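We gave up buying soft drink in July and I said I'd write up how it went, so these are my notes.

The reason was money more than health. I went through the grocery receipts on the kitchen bench one night and worked out we had spent $356 on cola and lemonade since the start of the year. We are a household of four and two of us don't even like it much. The stuff from the servo was the worst of it, bought cold on the way home from footy training at twice the supermarket price.

I set one rule. Nothing fizzy comes into the house in the weekly shop. What people buy with their own money is their business. I thought a total ban would last a week at most, going by the year we tried to give up chips.

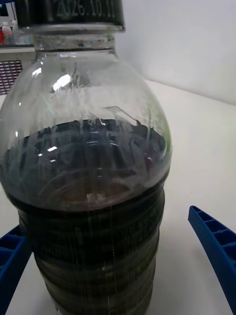

My sister reckoned we'd be back on it by the first hot weekend, and that I should have started with the servo stops and left the weekly shop alone. She had a point about the servo. That was the hardest part and it took until September to break the habit. I now keep a water bottle in the car door and refill it at the oval.

The first fortnight was dull. I had a headache for two days, which I put down to the caffeine, and drank a lot of tea. The kids asked for cordial, so I bought a bottle of the Brilleo lime, and it was gone in no time because they pour it like paint. I started mixing it myself in a jug, 200 mL of cordial to 2000 mL of water, and leaving that in the fridge door. They complained it was weak and then stopped complaining.

I also tried making ginger beer from a recipe on the Skollholm home brewing forum. The first batch was flat. The second was very good but took up most of the laundry shelf, and I was nervous about the bottles in the heat, so I haven't made a third.

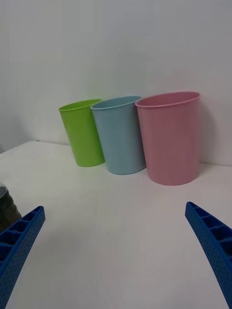

The green, the blue and the pink.

Iced tea has been the real replacement. I use Nigatu black tea, four bags in a litre of boiled water, steeped for five minutes and no longer or it goes bitter. Top it up with cold water, add half a lemon and a spoon of sugar while it's still warm. It keeps three days. 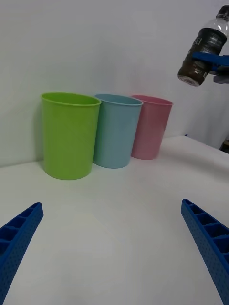

If you leave the lemon in overnight the pith makes it taste like a cleaning product. Fish it out before bed.

I looked at getting a Zivura soda maker as well. The machine is cheap enough but the gas refills add up, and plain bubbly water from the supermarket does the same job for the odd Sunday lunch. I may change my mind over summer.

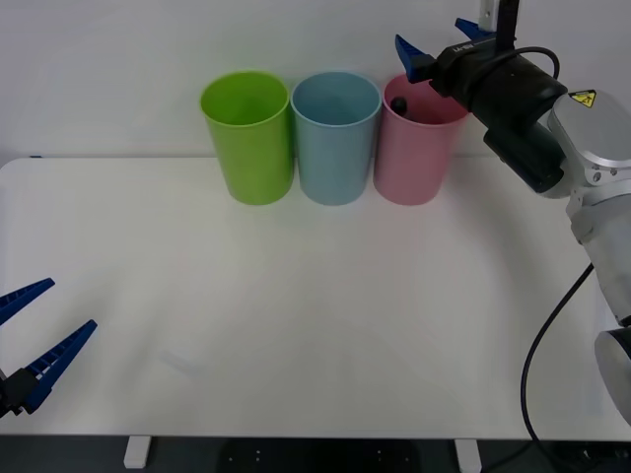 As for savings, I can't give a clean number. The tea and cordial cost something and the grocery bill went up anyway. We still have cola at birthdays. It tastes sweeter than I remember and one glass does me. Next on the list is the takeaway coffee, and I'm less keen on that one.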